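Cabinet Doors That Won't Line Up

Household Tips, from Gudrun Harms

Most storage cabinets are put together in an afternoon and never adjusted again. After a few months one door sits lower than the other, or the two rub in the middle. You can usually fix it with a Phillips screwdriver.

Before you touch the hinges, check that the cabinet itself stands level. Carpet lets one corner sink, and a twisted cabinet makes good hinges look bad. Put a level on top, front to back and then side to side. Slip a thin shim under the low corner and close the doors again. Often the job ends there.
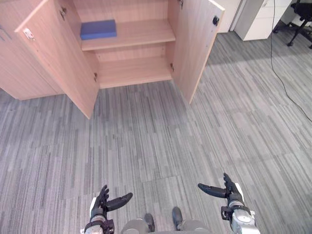
Storage cabinet with both doors open. Each door has its own lock fitting.

If the doors are still off, open them wide and look for loose screws. Tighten those first, by hand. A power driver strips the holes in particleboard very quickly.

On most concealed hinges the front screw moves the door left or right. The one farther back moves it in or out. Height is set at the mounting plate. Turn each screw a half turn, close the door, look, and repeat. Work on one door until it is right before you start the other.

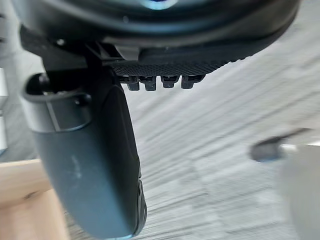 A stripped hole needs filling. Dip 2 or 3 wooden toothpicks in wood glue, push them in, and snap them off flush. Leave it overnight and drive the screw back in slowly.

Locks come last. A lock that catches is usually fine once the doors meet properly. If the key still drags, use a little dry graphite. Oil collects dust.

Adel Gaber from Atton wrote to ask how often to check. I do mine every December, when I clear out the shelves anyway. Six minutes a cabinet is plenty.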